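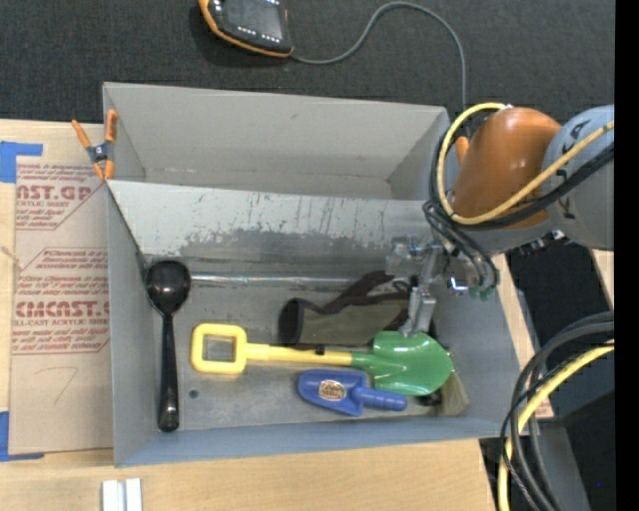

My sister-in-law says a bin with no label is a junk drawer that got ambitious, and that I should be ashamed of how many I own. She said this standing in my mudroom with her shoes still on, right after she asked where we keep the ice scoop and I told her, with total confidence, "in the gray one." Every bin I own is gray.

So okay, she has a point about labels. But I've been chewing on it ever since, and I want to stick up for the mixed bin, the one where a black plastic spoon lives next to a kid's shovel with a yellow handle and a blue scoop and some olive-green fabric thing that I would have to pull out and unroll before I could tell you its name. I like that bin. I think most houses need one and most houses have one, and the only difference is how guilty people feel about it.

I came to this the hard way (the expensive way, anyhow). Two years ago in December, with too much time off and a bad cold, I decided to get the whole house sorted by category. I drove out to Noltevar, the big storage place past the Forport exit, and I bought their full system. Lids, inserts, little clip-on tags, the works. I spent 297 dollars on containers! To hold things I already owned, most of which had cost less than the containers. I came home and made a bin for kitchen plastics, a bin for sand and beach, a bin for garden hand tools, a bin for cloth. It looked fantastic for maybe ten days.

Then summer came and I found out how we really live. The sand shovel is what my kids use to get potting soil out of the bag. The scoop does birdseed, and rock salt in winter, and one time pancake mix, before the birdseed, I swear. A cooking spoon that's gotten too beat up for the stove is the best thing in the world for stirring up fish emulsion. Where does that spoon go? By the system it's a kitchen plastic. If I'm out in the yard smelling like a pier, I am not walking it back to the kitchen plastics bin, I'm throwing it in with the shovel. And that's how you get a mixed bin. You get it by doing stuff.

What all these things have in common is the way you use them. They scoop, they dig, they stir, they get hosed off, they go back in. That's a category as far as I'm concerned, even if there isn't a clip-on tag for it. The fabric thing is harder to defend, I'll give you that.

A divider helps more than anything. One, down the middle, and I mean one. I've had the inserts with the tiny squares and all they do is tell you that your shovel is the wrong shape. With a single divider you get a side for what's in use and a side you try to keep open, and the open side is where the wet gloves land, or the thing the neighbor has to get back. If the open side fills up, it's time to dump the bin out on the table and have a look. I do that every couple months and it takes one cup of coffee.

I'm also against replacing a bin for being scratched. Scuffs on the floor of a bin mean it's been hauling shovels around, and a strip of clear packing tape over a seam will get you years. My oldest one came from the Sawatzky hardware closeout and it has been taped more times than I'd like to admit. The Noltevar people would love to sell me another. They can wait.

The other thing I hear is that mixed bins are how stuff gets lost. Maybe in a bin you can't see to the bottom of. But four or five long-handled things lying in a single layer, you look down and there they are, no lid to fight with. What I lost in the category year was much worse. I lost a whole set of measuring scoops because I'd filed them so well. They turned up in "Baking, Seasonal," a bin I have no memory of making.

My sister-in-law went home and mailed me a roll of labels, by the way. 400 to a roll. I used one. It says SCOOPS ETC. and it's already peeling at the corner, and I think the etc. is doing most of the work.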